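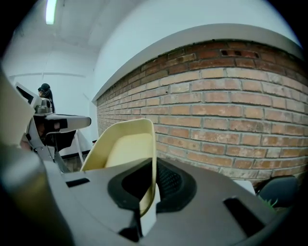

A pale yellow finger pad and, behind it, a gray robotic arm, with a brick wall to the right.

Can a machine clear the table yet?

October 14, 2025

The short version is no, or at least no table that we would want to eat at. The longer version takes up the rest of this item, and it is a bit more hopeful than it would have been last year.

Our August issue asked readers which chore they would hand over first. We got 58 replies. Laundry was ahead, as expected, but clearing and wiping the table came in second, and several of you wrote that it looked like the easy one. You pick things up, you put them somewhere else, you wipe. A child can be taught to do it in an afternoon.

The trouble starts with picking things up. A shop-floor arm that moves the same part from the same fixture all day knows where the part is. A kitchen table never looks the same twice. The cup is near the edge, the mail is under the plate, something soft is lying against something hard. Each object wants a different grip, and the machine has to decide on that grip before it touches anything. Squeeze too hard and the bread roll is ruined. Squeeze too lightly and the tray goes on the floor.

Much of the current work goes into this one step. Terutano, whose trial kit we have been following since the spring, has mostly given up on writing rules for each object. People do the chore themselves with hand-held grippers, over and over, and the recordings are used to train the arm. The fingers on the tool set limits on the person, too. If you can't pick a thing up with two stiff curved fingers, there is little point in asking an arm with the same fingers to do it.

That cuts down the list of chores quickly. Folding a fitted sheet is off it for now. So is anything with a zipper. What stays on the list is dull and useful: moving a tray, taking a block out of the tray and setting it beside it, moving decorations out of the way and putting them back. Aguirre, which sells to small workshops more than to homes, uses a nearly identical list under different names. Their version has parts bins where Terutano has dishes. 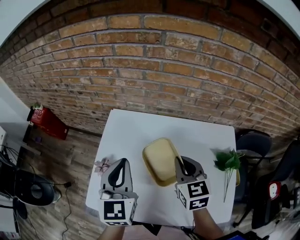
Hand-held grippers at the table, with a block in the yellow tray.

Woneck, who wrote in after the August issue, thinks we are grading the wrong thing. A workshop doesn't care whether the arm can handle every object on the bench, the letter said. It cares whether the arm can handle the same few objects at the end of a shift as well as it did at the start, and whether somebody has to stand next to it the whole time. If a person must watch, you have paid for the person and the machine both.

We think that is fair, and it applies at home as well. A helper that needs a watcher is a hobby. It may be a good hobby, but it won't free up the evening.

So where do things stand? In the tests at Staldale, the trained arm was given 60 seconds to lift one object out of a tray and place it on the table. With a firm, plain object in good light it usually managed, slowly. When the tray had been turned a little, it hesitated and sometimes closed on the rim. Thin things gave it the most trouble. Leaves, stems, paper and cloth all bend when you touch them, and they end up somewhere other than where the machine expected. The people running the tests count a dropped object as a failure and a slow pick as a pass, and we would probably do the same, although anyone waiting for the table might not.

Speed gets the complaints, but recovery seems to us the bigger gap. A person who fumbles a spoon picks it up again without thinking. An arm that fumbles may carry on with the rest of the motion, set nothing down with great care, and report that it is done. Some newer systems check the result and try again. They don't always know when to stop trying.

Price is still hard to talk about. Terutano and Aguirre both lease their arms with support included, and neither publishes a figure for homes. For a workshop with one steady task, a lease can make sense today. For a kitchen, we would wait. The arm needs a clear space, a solid floor and a good deal of patience from everyone who walks past it, and you would still be wiping the table yourself.

Wiping, by the way, is a separate matter. It asks for steady pressure over a flat surface and very little grip, and some of the arms are already decent at it once the table is clear. We will look at that in the next issue, along with the laundry replies. If you have a chore arm on lease at work, we would like to hear what it does on an ordinary day and how often somebody has to step in. Replies to this newsletter reach us directly.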